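Search this site... Search Go Advanced search

Wenstead repair hall to stay open thru May, lease talks drag on

April 1, 2023

WENSTEAD - The repair hall on Grarkell Street gets another stretch. Town board voted late to extend the lease to the end of May, 5 to 2, after a long evening and a lot of people standing at the back.

Short version: doors stay open, same hours, same rent. What happens in June is anybody's guess.

The hall takes in broken household stuff, fixes what can be fixed, strips the rest for parts. Vacuum cleaners mostly. Fans, toasters, lamps, sewing machines, the odd stroller. Last year 1613 items came across the counter, according to the hall's own log, which was passed around at the meeting in a three-ring binder.

Ieuan Howells, who runs the intake desk, told the board the place can't plan on month to month terms. "I've got people signing up for the winter classes already. What do I tell them," he said. He asked for a two-year lease. Didn't get it.

The board's problem is the roof. An inspection in the fall turned up leaks over the back storeroom and the town hasn't settled who pays. Owner of the building, Orum Properties, says the tenant took the space as is. Town attorney reads the lease the other way. Both sides are still trading letters and a meeting set for last week was put off.

Orum did not return a call before deadline.

Parts are the other headache. The hall's shelves are full of saved covers, knobs, cords and housings, and sorting them has fallen behind. Howells said a lot of good plastic went to the dump in the past because it wasn't labeled and no one could match it to anything. New rule as of this spring: every piece gets a tag with make and model before it goes on a shelf. No tag, no shelf.

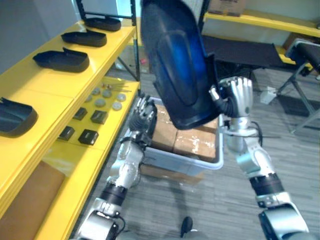 Residents spoke for most of an hour. Nearly all in favor of keeping the hall. One man from the east side said he'd had the same box fan fixed there three times and would bring it a fourth. A woman who lives behind the building was less happy, said cars block her driveway on drop-off mornings and she has called the town repeatedly. Board chair promised cones. She said she had been promised cones before.

Đạt Đặng, who owns Bạch Appliance two blocks over, was asked whether the hall cuts into his trade. He said no. Sends people there himself when the repair would cost more than the thing is worth. "They come back to me when they want a washer," he said. He has also offered the hall his old parts cabinets, free, if somebody comes with a truck.

The two votes against were both over money. The town covers heat and insurance on the space, and one of the members voting no said he wants the storage costs broken out before he'll agree to anything longer. The other said she likes the hall fine but won't sign off on a building with buckets on the floor. Several people in the audience pointed out that the buckets are in the storeroom and not in the public part. She said water moves.

Also on the agenda and passed without much talk: new hinges for the library side door, a change to the leaf pickup map, and a fee waiver for the spring plant sale. The item on parking meters was tabled agian.

Classes go ahead for now. There are 34 places in the spring round, covering basic wiring, small motors and hand sewing, and the wiring class is already full. Waiting list at the desk. Bring your own safety glasses if you have them, the hall is short.

Drop-offs still mornings only, up to 2 items per household. No microwaves, no gas equipment, nothing with a swollen battery. Things that can't be fixed can be left for parts or taken home, your choice, but decide at the desk, the hall will not hold them. Items not picked up after notice go into the parts pile too.

Howells said he'd take the extension and get on with it. He has asked for the roof estimate in writing befor the next vote. The board will take up the lease again at its second meeting in May, town offices, upstairs room. Public comment sign-up sheet is by the door, and goes fast.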